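Workshop notebook, September

Late afternoon, kettle on, back at the bench. Delali has gone off with the good tape measure again so I'm writing up instead of cutting.

Carrying on with the board and shapes set for the Bevimbridge order. For anyone picking this book up cold (Adom, I mean you, I know you skipped the last entries): they want a flat board in pale wood and a mixed bag of small solid shapes to go on it, for a hands-on table where children and grown-ups can sort and stack and generally fiddle. The name on the job sheet is Flomard, which is only what Busisiwe called the folder, and it has stuck.

The board first. I went for maple in the end. Three long planks, edge to edge, and I spent far too long this morning turning them over and swapping them about to get faces I liked next to each other. There's a lovely swirly bit in the figure, all waves, and I wanted it on top where people would see it! Nhyira says you could put any old face up and the public wouldn't notice. Nhyira is wrong.

Glue-up was fine. A bit of squeeze-out at one end which I let go rubbery and then took off with the old chisel, not the nice one. Note to self: wax the cauls BEFORE the glue goes on, I had to tap one off with a mallet and said some words. Left it clamped over lunch and well past it, then planed lightly across the joins and scraped. You can still feel the seams if you go looking with a fingernail, only just. I could chase that but every pass takes it thinner, and I'd sooner keep the thickness.

Sanding: 60 to get the plane marks out (shouldn't have needed it, the iron wants sharpening, my own fault), then up through the grades and stopped at 300. Went round the arrises by hand with a worn bit of paper. I was going to put a proper round on the front edge, but I like the end of the timber showing as a thin pale strip, so it's had nothing more than a wipe with the paper to stop it biting anybody.

Finish is the open question. Mohammed-Awal wants oil. I think oil will yellow it and we'll lose that clean pale look, and I've got half a tin of the Wultar water-based left that went on very nicely over the last batch of trays. Two test pieces on the windowsill, one of each, labelled on the back in pencil. Please don't use them as coasters. (Somebody used the last ones as coasters.)

Now the shapes. The list has cubes, cylinders and hexagonal prisms, and the hexagons have been the pain. Cutting the blanks is easy enough, I set the saw over, cut a long stick and chop it to length. Getting all the faces to come out the same width is another matter. The first stick had one fat side and one mean side and wobbled whichever way I stood it in the rack. Turned out the fence had crept. Re-set it, locked it, put a pencil tick on the table by the fence so I'd know if it moved again, and the second stick came out sweet as anything.

Colours are blue for the cubes, yellow for the hexagons, green or red for the cylinders. Busisiwe picked them and I moaned at the time, but I've come round. The yellow is especially good against the maple, it's got some punch without shouting. The blue I might take one shade lighter on the next lot.

Had a go at laying a few out on the board before knocking off.

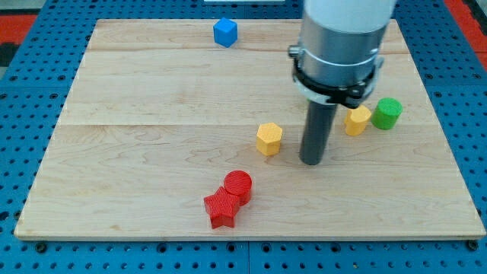
Maple board with some of the shapes out. Yellow hexagons mid-board, small blue cube up by the far edge.

Things I wrote on the back of my hand while looking at it:

The hexagons stand up well. I'd half expected to want them squatter, but I'm leaving the height alone.

The small blue cube looks a bit lost on its own over at the far side. Might be worth a bigger one in the set as well, will ask Busisiwe what Bevimbridge would say to that. Offcuts are in the biscuit tin if anyone wants to try a size.

I like the texture on top of the green cylinder. Adom thinks it should be smooth and I think small hands will enjoy it. Unresolved, and we've been round it twice so I'm not going again before tea.

The seam through the middle shows more than I'd hoped once you stand back. The grain carries the eye along though, and I can live with it. If we make another I'll try the planks in a different order and see if the join can hide in the straighter stuff.

Still to do: finish on the board once the windowsill pieces have had their say. Sharpen the plane iron. Ring Pasaribu about more maple, 17 mm if they've got it, and ask them not to send the stuff with the bark streak this time. Get tape measure back off Delali.

Glue lid is stuck again, pliers are in the second drawer.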